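Numport Open House: Notes from a Slow Afternoon
22 May 2020

I went to the Numport open house in January and have put off writing it up, partly from laziness and partly because I wanted to see whether my opinion would soften. It hasn't much. The brochure promised visitors "the everyday table, reconsidered," and I have sat at enough everyday tables to be wary of anyone who wants to reconsider one.

The part most people came for was the table room, with its plates, bowls and bits of food.

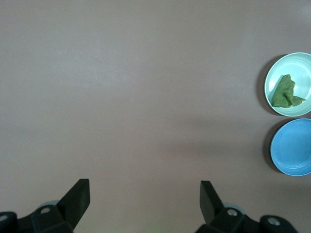
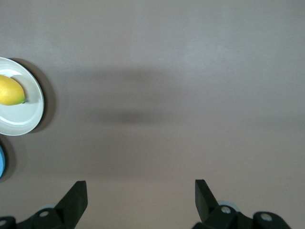
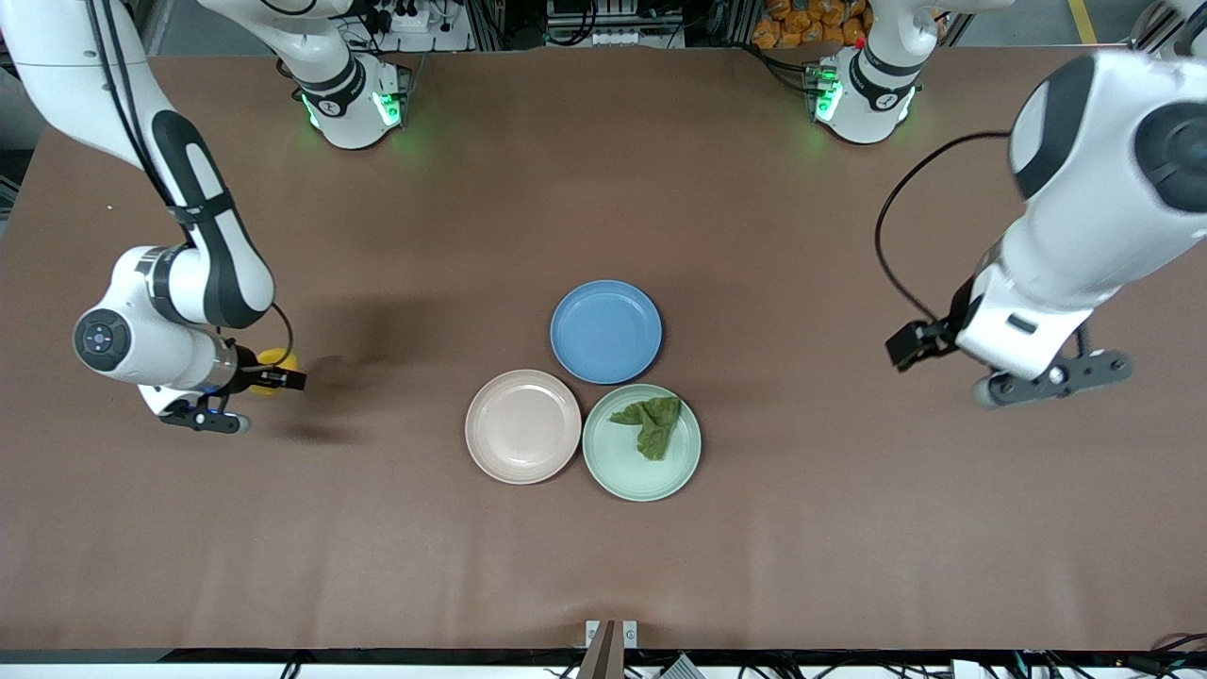
The building is a former seed warehouse on the Drultesach side of the canal, and the approach on foot is worse than the map suggests. There is one sign, facing the wrong way if you come from the station. Admission was 12, paid at a folding desk in the entry, and it bought a paper wristband, a floor plan and a coupon for the coffee counter that turned out to cover tea only.

My main complaint is with the claims made for the dishes. The wall text argues that a sorted table is a calmer table, and that people who give each food its own plate or bowl waste less of it. Maybe they do. I would like to see who was asked and what they were eating at the time. The text cites a household survey of 2202 people, carried out by the organizers themselves, and the only result printed on the wall is that most of them "felt better about mealtimes." Better than when? I asked at the desk and was given a second copy of the floor plan.

I will grant that the colors are good. The mint-green bowl is a pleasant thing, pale enough to make whatever sits in it look darker and richer, and the sky blue next to it keeps it from looking like hospital ware. A plain white plate does the same favor for anything yellow. My grandmother knew this and kept her lemons on a white plate by the window all winter, without a survey.

What bothered me more was the tabletop. It is a lovely matte surface with a great deal of bare space on it, and bare space is exactly what my own kitchen table has never had. Mine has mail on it. It has a charger, a pepper mill, and at the moment a bag of onions waiting for somebody to decide where onions live. Put a few round plates on that and you don't get calm, you get a fight for elbow room. The wall text says nothing about mail.

I had the same feeling about the amounts. A bowl with a single item in it is restful to look at, but I cook for a family, and our fruit comes home by the bag. The system seems designed for a person who owns one lemon. I can picture it working at breakfast, or for a child who hates it when foods touch. I can't picture it surviving a weeknight.

The shop, of course, is at the end, and you can't leave without going through it. The Lins line of tableware has its own wall there. A boxed set was marked 600, which I read twice in case a decimal point had fallen off. The bowls feel nice in the hand and they stack without grinding on each other, which is more than mine do. The lip on the plates was lower than I like for anything with sauce. Nothing on the box said whether the set could go in a dishwasher. The clerk thought it probably could. For that price I'd want a firmer answer.

Upstairs there was a display on the history of the Jukau pottery works, with old order books and a long case of chipped samples. I had it to myself. It has no theory of mealtimes, just glaze tests with penciled notes next to them, and several of the notes are rude about the kiln. One order book lists 2000 soup plates for a railroad canteen, all returned as too shallow and then sent out again to a different canteen. I spent longer there than in the rest of the building put together and would have stayed if they hadn't started switching off lights at the far end.

Some practical notes for anyone planning a visit. Take the canal entrance, not the front, since the front has steps and a heavy door. The restrooms are on the ground floor behind the coat rack and are not on the floor plan. There is nowhere to sit in the table room, so use the bench outside before you go in. The tea was fine.

Would I go back? For the order books, yes, if they are still out. I did try the white plate idea at home with two lemons and a lime. It looked very nice for a day, and then the mail came.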